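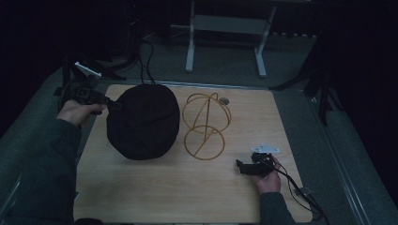
**Ravlow Players · Hair & Makeup Department · Room 2420**

*Last revised Friday, April 15, 2022. Older copies are still taped inside the cabinet doors. Please stop following them, especially the one about the microwave.*

# Keeping the kit alive

These are tips for washing, fixing, storing and scraping makeup off things. Most of them work just as well in your own bathroom, where I assume your brushes are in the same shape as ours.

## Brushes

Wash foundation and concealer brushes after every show. Powder brushes can go a week. Eyeshadow brushes can go a week too, unless you used the blue.

Lukewarm water, a drop of dish soap, bristles pointing down the whole time. If water runs up into the metal part it softens the glue, and then one night you're blending someone's cheek and the head of the brush stays there. Swirl in your palm, rinse, repeat until the suds are a color you could show your mother.

For brushes with old cream product baked into them, work a little olive oil through first, wipe on a paper towel, then do the soap. Cheap oil is fine. I once found somebody using the truffle oil from the opening night gift basket and the brushes smelled like a steakhouse until spring.

Dry them flat on a towel with the heads hanging over the edge of the counter. Do not dry them in the mug. Do not dry them with the 2000-watt hair dryer, which can turn a fluffy blush brush into a dandelion in the time it takes to find the off switch.

## Sponges

A sponge that has gone stiff, torn, or speckled goes in the trash. I know what they cost.

The rest get bar soap, squeezed through under the faucet until the water runs clear. Let them dry out in the open. A damp sponge zipped into a makeup bag on Sunday will have developed interests of its own by Thursday.

## Broken powders

Everyone drops a compact sooner or later, usually face down and usually somebody else's.

1. Put plastic wrap over the pan and crush everything that's left into a fine powder. Yes, all of it. Leaving the big chunks "because they look okay" gives you a lumpy compact.
2. Add rubbing alcohol a few drops at a time until it looks like wet sand.
3. Smooth it over with the back of a spoon.
4. Press down with a tissue wrapped around something flat. A coin works for single shadows.
5. Leave the lid open overnight.

It will come out a bit harder than it was. Scuff the top with a clean mascara wand if it won't pick up. Don't bother trying this with cream blush. I have tried it for you.

## Pencils

Soft brow and lip pencils crumble in the sharpener when the room is warm. Ten minutes in the refrigerator fixes that. Put them in a labeled bag, please, next to nothing edible.

Empty the sharpener over the trash can and wipe the blade with alcohol on a cotton swab. We buy swabs in boxes of 300 and they vanish in a week, so either our blades are spotless or a lot of people in the cast have very clean ears.

Wooden pencils only in the sharpener. The twist-up kind have a plastic barrel, and the last person to find this out knows who they are.

## Mascara

One tube per face. Write the name on it and the month you opened it. Three months is a good run, and if the label says January and there are leaves on the trees, let go.

Don't pump the wand. It pushes air in and dries the tube out faster. Turn it against the sides as you pull it out. And don't add water, saliva, contact lens solution or, as one of the older notices suggests, coffee.

## Getting it off the clothes

**Foundation on a collar.** Scrape off whatever is sitting on top with a dull knife. Dab on dish soap, wait a few minutes, rinse from the back of the fabric with cool water. Look at it in daylight before it goes in the dryer. The dryer makes it permanent.

**Lipstick.** Blot with a dry paper towel. Rubbing it gives you a larger, pinker problem. Then rubbing alcohol on a cotton ball, tested first on the inside hem, then laundry soap.

**Loose powder.** Hands off! Shake the garment outside or blow on it. Wetting it first is how a puff of powder becomes beige paste.

**Nail polish.** Acetone will take it off cotton. Acetone will also dissolve acetate lining, which we learned on a rented vest.

**Fake blood.** Cold water, right away, and then see Lumturie Ristić, who has a bottle of something under her table and won't say what's in it.

## Getting it off the counter

Eyeliner on laminate comes up with micellar water. Spirit gum needs its own remover, and so does anything you stuck down with it. For glitter, press with tape. You'll still be finding it next season, but you'll have made an effort.

Mirrors last. Rubbing alcohol and a coffee filter leave less fuzz than paper towels.

## Storage

- Lids on. All the way on.
- Creams in the drawer, away from the bulbs. The lipsticks on the shelf by the mirror lights have melted 2 summers running.
- A magnet strip inside the cabinet door holds tweezers and small scissors. It will not hold the good tweezers, which aren't magnetic and keep hitting the floor tips first.
- An ice cube tray is perfect for loose lashes, hairpins and eyeliner caps with no eyeliner.
- Palettes stand on edge in the gray letter rack. If you stack them flat, the one you want will be on the bottom.

The sharpener bag goes out with the trash on closing night. The key to the wig closet lives on the hook, so if you took it home, bring it back.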